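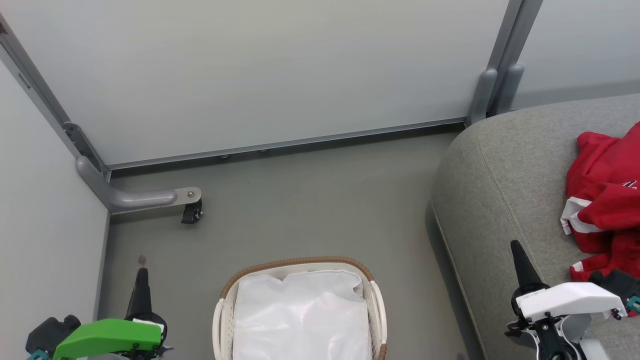
Cathéters : le long chemin d'un revêtement

Chez Pagano, les cathéters veineux centraux sont livrés par cartons de 300. Ils partent d'un atelier de plain-pied, à la sortie d'une petite ville de la vallée, et la plupart des gens qui passent devant le bâtiment pensent qu'on y fabrique du matériel électrique. L'entreprise a longtemps travaillé pour les autres : tubulures, raccords, prolongateurs, vendus sous la marque du client. Depuis cinq ans, elle essaie de mettre sur le marché son propre produit, un cathéter de longue durée baptisé Zarero, dont la paroi interne porte un revêtement destiné à limiter la formation de caillots.

L'idée n'a rien de neuf. Un cathéter central reste en place des semaines, parfois des mois, chez des patients qui reçoivent une chimiothérapie, une nutrition par voie veineuse ou des antibiotiques au long cours. Le sang n'aime pas le plastique. Des protéines se déposent sur la paroi, les plaquettes suivent, et un jour l'infirmière n'arrive plus à prélever. On rince, on injecte un produit pour dissoudre le bouchon, on attend. Si cela ne suffit pas, il faut retirer le dispositif et en poser un autre, avec le passage au bloc ou en salle d'imagerie que cela suppose.

Plusieurs familles de revêtements existent. Certains libèrent une substance active, anticoagulante ou antibactérienne, et perdent leur effet à mesure que la réserve s'épuise. D'autres ne libèrent rien : ils modifient la surface pour que les protéines y adhèrent moins. Le Zarero appartient au second groupe. Une couche de polymère hydrophile est fixée chimiquement au polyuréthane du tube, à l'intérieur comme à l'extrémité.

Manuela Farina dirige le développement du produit. Ingénieure des matériaux, elle est arrivée chez Pagano après dix ans passés dans les peintures industrielles. « La chimie est assez proche, dit-elle. On cherche à faire tenir une couche mince sur un support qui bouge. Dans la peinture, si ça s'écaille, le client se plaint. Dans un vaisseau, un morceau qui se détache part avec le sang. »

La tenue de la couche a occupé l'équipe pendant les deux premières années. Les tubes sont pliés, étirés, clampés, traversés par des solutions salines sous pression, puis examinés au microscope. La première formule résistait bien à la flexion mais blanchissait au contact de l'alcool utilisé pour désinfecter les raccords. La deuxième supportait l'alcool et se fissurait à l'endroit du clamp. La version retenue est la 2.3, et les techniciens l'appellent encore par ce numéro.

Il a fallu ensuite revoir la stérilisation. Pagano stérilisait ses produits à l'oxyde d'éthylène, par l'intermédiaire d'un sous-traitant. Le gaz ne dégradait pas le revêtement, mais l'humidité du cycle le faisait gonfler, et il séchait de façon irrégulière. Le réglage du cycle a pris huit mois. Chaque modification imposait de refaire les essais de résidus et de vieillissement, et le sous-traitant ne réservait à Pagano que deux créneaux par mois.

Un essai dans plusieurs hôpitaux

L'étude clinique est coordonnée par Grumgate, une société de recherche sous contrat qui suit les centres, vérifie les dossiers et centralise les données. Le protocole est simple dans son principe. Les patients qui ont besoin d'un cathéter de longue durée reçoivent, par tirage au sort, soit le Zarero, soit un modèle sans revêtement du même diamètre. Le critère principal est la survenue d'une occlusion, complète ou partielle, dans les trois mois suivant la pose.

La difficulté tient aux définitions. Une occlusion complète ne se discute guère : rien ne passe, ni dans un sens ni dans l'autre. L'occlusion partielle est plus délicate. Le liquide entre mais le sang ne revient pas, ou revient lentement, ou revient quand le patient lève le bras. Selon les services, la même situation est notée comme un incident ou ne l'est pas du tout. Les soignants des centres ont donc reçu une grille commune, avec un test au rinçage et un test au prélèvement, à remplir à chaque utilisation du cathéter.

Au dernier point, la base comptait 3 156 fiches d'utilisation. Aucune analyse comparative n'a été faite à ce stade, le protocole l'interdisant avant la fin du suivi. On sait seulement que les fiches sont bien remplies dans les services d'oncologie, moins bien à domicile, où les infirmières libérales travaillent avec plusieurs marques de matériel et autant de formulaires. Grumgate a fini par leur proposer une version d'une page. Le taux de retour s'est amélioré sans rejoindre celui des hôpitaux.

Pour les patients, l'essai change peu de chose. Les soins sont les mêmes, le pansement aussi. Certains demandent quel modèle ils ont reçu, et on ne leur répond pas. Le médecin qui pose le cathéter, lui, le sait presque toujours, car le tube revêtu glisse davantage entre les doigts une fois humide. Le protocole en tient compte : la personne qui évalue l'occlusion n'est pas celle qui a fait la pose.

Le dossier

En Europe, un cathéter central relève de la classe de risque la plus élevée. Le fabricant doit constituer un dossier technique complet et le soumettre à un organisme notifié, qui l'examine et audite les sites. Pagano disposait déjà d'un système qualité, mais conçu pour des produits plus simples. Il a fallu embaucher. Le service réglementaire est passé d'une personne à quatre, dans une entreprise où la production en occupe soixante.

Farina estime qu'elle consacre maintenant plus de temps aux documents qu'au laboratoire. Analyse de risques, biocompatibilité, traçabilité des matières, plan de surveillance après commercialisation : chaque chapitre renvoie aux autres, et la moindre modification du procédé oblige à les relire tous. Au printemps, le fournisseur de polyuréthane a annoncé un changement d'additif dans ses granulés. Une ligne dans un courrier. L'équipe a acheté un stock de l'ancienne référence et lancé en parallèle les essais sur la nouvelle.

La concurrence n'attend pas. Hollow, qui vend déjà des cathéters traités à un antibactérien, prépare lui aussi une surface non relarguante et dispose d'un réseau commercial que Pagano n'a pas. À la direction de Pagano, on répond que les hôpitaux achètent par appels d'offres et que le prix comptera. Le surcoût du revêtement n'est pas rendu public. Les pharmaciens hospitaliers, eux, regarderont surtout combien de cathéters bouchés et de poses supplémentaires sont évités, et cette réponse dépend de l'étude.

Reste la question de l'infection, que l'essai ne tranchera pas. Un caillot offre un support aux bactéries, et l'on peut supposer qu'un tube moins encombré s'infecte moins. L'étude relève les infections parmi les critères secondaires, mais elles sont trop rares pour qu'un essai de cette taille montre une différence. Il faudrait un effectif bien plus grand et un financement que l'entreprise n'a pas aujourd'hui.

Les dernières inclusions sont prévues en octobre. Viendront ensuite les trois mois de suivi, le gel de la base et l'analyse. En attendant, l'atelier continue de produire des prolongateurs, qui assurent l'essentiel du chiffre d'affaires.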